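Plorby (home robot project)

Plorby is a two-armed household robot designed as a spare-time build, with most of its work to date carried out in simulation. It was begun in April at Mabula, a shared workshop that offers a drill press, a good deal of shelf space and very little quiet. Its stated purpose is to put away small items in a bedroom, a job its builders could have finished by hand before the first software update. 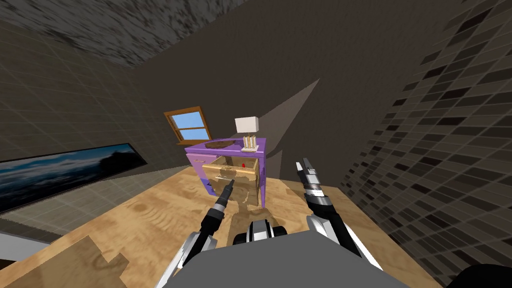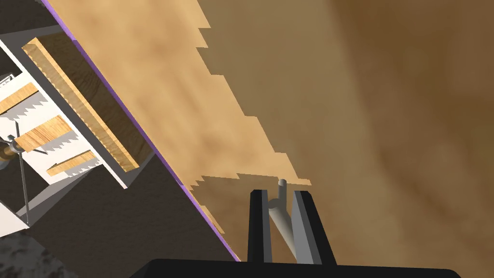
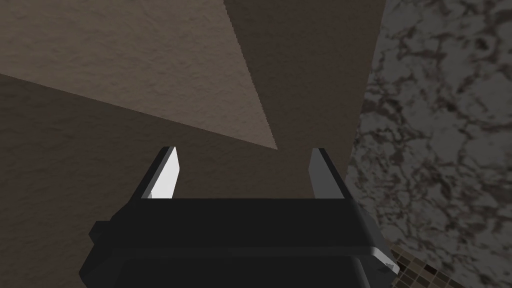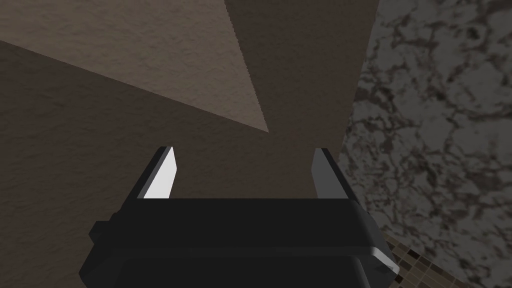

Simulated views from the Plorby bedroom model. The first shows both arms at the purple nightstand, with its top drawer open; the other three are closer views of a gripper.

Background

The project replaced an earlier plan for a robot that would sort screws. That plan was dropped when the workshop's screws were found to be unsorted in ways the rules had not allowed for. The builders settled on drawers, which were thought to be simpler. Opinion on this point has since shifted.

Design

Plorby has a fixed torso and two jointed arms, each ending in a two-fingered gripper. Control software runs under Sundov, a set of scripts written at the workshop and documented mainly in the comments, some of which are complaints. Retton, a separate program, builds the rooms in which the robot practices.

Retton picks furniture and surface finishes from a shared library and has no notion of taste. Marble, mosaic tile and lavender paint may turn up in the same bedroom - a combination the builders defend as good training for real houses. The gripper views are used to check what the robot can make out at close range, where a wall or a board may be little more than a large patch of brown.

Drawer task

The standard test calls for reaching into an open top drawer without striking the cabinet or anything standing on it. A run is stopped after 30 seconds. Five runs make a set, and a set counts as passed if three of them end with the furniture where it started. The rule says nothing about the robot's dignity.

Early versions of Sundov treated the drawer front as part of the wall and would push against it until time ran out. A later change corrected this, and introduced a habit of parking one arm in midair while the other did the work. The habit was listed as a fault, then as a feature, and is now listed under both headings.

Physical build

The physical robot remains incomplete. One arm has been assembled and is clamped to a bench at Mabula, where it can lift a paperback and lower it again, usually onto the same bench. The second arm is waiting for three bearings. The torso is a sheet of plywood with the word TORSO written on it in marker.

Status

As of December 20, 2023, the simulated version was still in use and the drawer test had not been tried on real furniture. A nightstand has been bought secondhand for the purpose. It has no drawers.

See also
Home automation
Robot simulation
Unfinished projects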